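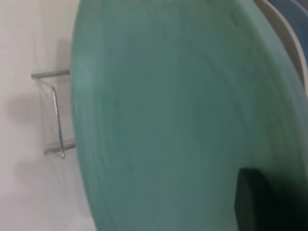

One respondent at Borcombe objected that glaze colour had never been a reason for sending a piece back, and that the question should have asked about weight. The remark was repeated in other words at Fladham, and it led us to revise the second part of the questionnaire before the April round.

Figure 3. Curved surface in a muted sea-green with a slightly matte, mottled finish.

4.2 Returns and stated reasons

The sample comprised 200 households in Borcombe and 200 in Fladham, each of which had bought tableware by post in the preceding year. Purchases were drawn from the order books of two suppliers, Trudmont and Gachanja, and came to 2,120 separate items. Sets were split into single pieces before coding, so that a returned bowl did not count against the plates sold with it.

Stated reasons were sorted into 6 classes: breakage, weight, size, colour, surface and other. Where a household gave two reasons, the first was taken. Colour was named less often than either weight or size in both towns, which agrees with the objection reported above. Surface was named mainly by Fladham households, and nearly always for pieces sold as matte; the usual complaint was that cutlery left grey marks.

The two suppliers describe finish differently. Trudmont uses a single word in its listings — "matte" or "gloss" — while Gachanja gives a short sentence for each piece. We found no clear link between the length of the listing and the rate of return, although the Gachanja orders were fewer and the comparison is weak.

Size presents a separate difficulty. Both suppliers state the diameter at the rim, but several respondents had measured the flat part of the plate and reported the item as smaller than advertised. These cases were kept under size. Moving them to "other" changes the order of the two lowest classes at Borcombe and leaves the Fladham ranking as it stands.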